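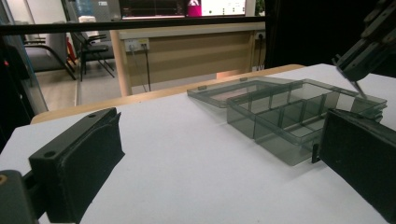
Kleinteile sortieren – Sprechnotizen
Vortrag in der Werkstattreihe Zollitham, Stand 2019-08-05

Folie 1 – Begrüßung
Kurz halten. Thema nennen: Sortierkästen mit Fächern, was hinein soll und was nicht. Dauer ansagen, Fragen bitte am Ende. Handzettel liegen am Eingang.

Folie 2 – Ausgangslage
Als wir im Juni das Lager bei Clotis aufgenommen haben, lagen dort 787 verschiedene Kleinteile in Schubladen, Gläsern und alten Versandtüten. Davon waren 426 beschriftet. Der Rest musste einzeln angesehen werden. Zahlen langsam vorlesen, dann Pause.
Frage ans Publikum: Wer hat zu Hause eine Schublade mit Schrauben, in der er länger als eine Minute sucht? Handzeichen abwarten.

Folie 3 – Der Kasten
Durchsichtiger Kunststoff, auch getönt. Man sieht von der Seite, ob ein Fach fast leer ist. Getönte Kästen wirken auf dem Regal ruhiger, sind aber bei schlechtem Licht schwerer abzulesen. Deshalb Etikett auf den Deckel und zusätzlich auf die Stirnseite.
Klappdeckel: muss sich ganz nach hinten umlegen lassen. Ein Deckel, der halb offen steht, fällt beim Greifen zu. Liegt er flach auf dem Tisch, kann man ihn als Ablage für die Teile nehmen, die man gerade in der Hand hatte. Musterkasten herumgeben, bitte geschlossen.

Folie 4 – Fächer
Trennwände vor dem Kauf prüfen. Reichen sie nicht bis an den Deckel, wandern Unterlegscheiben beim Tragen ins Nachbarfach. Das ist uns bei der ersten Lieferung von Avum passiert, 2.000 Scheiben in 3 Größen, ein ganzer Nachmittag.
Regel: ein Fach, eine Größe. Kein Fach für »Diverses«. Was keinen Platz hat, kommt in eine Schale und wird am Ende der Woche verteilt oder entsorgt.
Häufig gebrauchte Teile in die vordere Reihe, seltene nach hinten.

Folie 5 – Herausnehmen
Mit den Fingern geht es bei großen Teilen. Bei kleinen ist eine spitze Pinzette besser, vor allem in den hinteren Ecken. Kasten dabei nicht kippen – sonst rutscht alles auf eine Seite.
Helle Unterlage verwenden. Auf einer weißen Platte findet man eine heruntergefallene Madenschraube sofort, auf einer gemaserten sucht man.

Folie 6 – Beschriftung
Gewinde, Länge, Material. In dieser Reihenfolge, immer. Bei Ruangrit steht die Bestellnummer mit auf dem Etikett, das hat sich beim Nachkaufen bewährt. Bleistift verwischt, Filzstift auf Kunststoff auch. Gedruckte Etiketten nehmen.

Folie 7 – Übung
Jeder Tisch bekommt einen leeren Kasten und einen Beutel gemischte Teile. Zehn Minuten. Erst sortieren, dann Fächer festlegen. Herumgehen, nicht eingreifen. Danach zwei Tische kurz berichten lassen.

Falls Zeit bleibt: Frage nach stapelbaren Kästen aufnehmen. Sonst auf den Handzettel verweisen, Rückseite unten.
Kästen wieder einsammeln, Deckel vor dem Stapeln schließen.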